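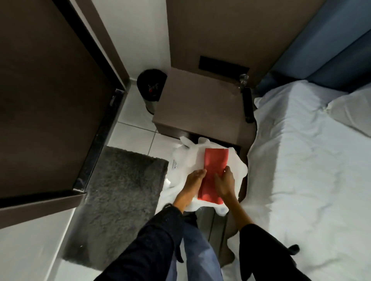

Wadham Rooms and Stays, maintenance desk
Ticket 6763
Subject: Nightstand in bedroom, handle side
Status: reopened
Opened by: M. Sinaga
Assigned to: Furniture

Original report
The nightstand next to the bed has a slim black handle on its side. Guest says it comes loose when you pull on it and that the whole nightstand shifts forward on the tile when you do. Guest also says the trash bin can't be reached from bed because it's stuck in the gap on the far side. Please look at both.

Furniture, first reply
Tightened handle. Two screws from the inside. Nightstand is level. Closing.

M. Sinaga
Reopening. I don't doubt the screws were tightened, but the report had two parts and the reply has one. I went up after the close and the nightstand still slides when I pull the handle. It isn't dramatic. It moves maybe the width of a grout line and then stops. But the guest complained about exactly this, and "level" doesn't answer it. A thing can be level and still slide.

Also, who decided a handle belongs on the side? If you sit on the bed and reach over, you end up pulling across your own knees.

Furniture
Handle is on the side because that is how the Chraibi unit comes. We didn't choose it. Sliding is because of the floor. All of the tiled rooms do it. Felt pads are on there already.

M. Sinaga
Felt pads are what you put under furniture so that it slides. I'd like to know who thought they would stop it.

Furniture
They are there to protect the tile.

M. Sinaga
Fine. Then we have protected the tile and left the nightstand loose. Can we try rubber ones? The supply sheet lists a rubber pad from Estex that claims to hold "any furniture on any floor." I don't believe that for a second, but I'd take it over felt.

Furniture
Estex pads fitted, all four corners. Old pads thrown out. Please test.

M. Sinaga
Tested. Notes below so we don't have this argument again in June.

Pulled the handle gently: no movement.
Pulled it the way a tired person pulls it: slight movement at the front corner nearest the bed, none at the back.
Pushed the top from the front with one hand: no movement.
Leaned on the top with both hands: no movement, no creak.
Pulled the handle with the drawer full (I used 5 of the big towels): no movement.

So the rubber is better than the felt. I won't call it fixed until somebody has mopped in there. Every rubber pad I've met works beautifully on a clean dry floor and then lets go after the first mopping with the Wendia cleaner, which leaves a film no matter what the bottle says. Please leave this open for a week.

Housekeeping
We use the Wendia at the dilution on the label. There is no film.

M. Sinaga
There is a film. Walk across the tile in socks.

Housekeeping
We'll rinse with plain water after. Noted for that room only unless you want it everywhere.

M. Sinaga
That room only for now. If it makes a difference, we'll know what the problem was. If we change it everywhere at once we won't know anything.

Second item, trash bin
The small round black bin sits in the gap to the left of the nightstand, against the wall. The bed is on the right. I understand why it ends up there, because it fits and it looks tidy when you come in. From the pillow, though, you'd have to reach over the top of the nightstand and drop things in blind. I tried it lying down with a balled-up tissue and missed more often than I hit.

Housekeeping
If we put it anywhere else guests kick it. There was a complaint about that too.

M. Sinaga
I looked for that complaint and couldn't find it. Is there a ticket number?

Housekeeping
It was verbal.

M. Sinaga
Then I'm going to weigh the written one a bit more. I don't want the bin on the bed side either, since the sheets hang down there and it would end up underneath them. What about pulling it forward so it's even with the front of the nightstand? Same gap, just not pushed back to the wall.

Housekeeping
Can do. Don't expect it to stay. Anyone who vacuums will push it back.

M. Sinaga
I don't expect it to stay. I'd like it to start there.

Third item, added by Furniture
While we were in there: the clear glass knob-like thing on the nightstand, back corner on the right, is that ours? It isn't on the Chraibi parts list.

M. Sinaga
I don't know. I asked the front desk and got two different answers, one that it's decorative and one that it was left behind. Neither person had seen it. Please don't glue it, unscrew it or throw it out until I find out. If a guest asks for it, I'd like to be able to hand it over.

Update, Tuesday, August 29, 2023
Mopped, rinsed with plain water, dried. Handle pulled hard: front corner still moves slightly, same as before, no worse. I had expected worse. I'm willing to say the rinse helped, or that the Estex pads are decent, but one mopping doesn't tell me which.
Bin was back against the wall when I walked in. Moved it forward.
Knob: no one has claimed it.

Furniture
Can we close?

M. Sinaga
Close the handle. Keep the sliding open until it's been mopped again without the rinse. Bin and knob go on a separate ticket under my name.

Status: open (handle closed, sliding on watch)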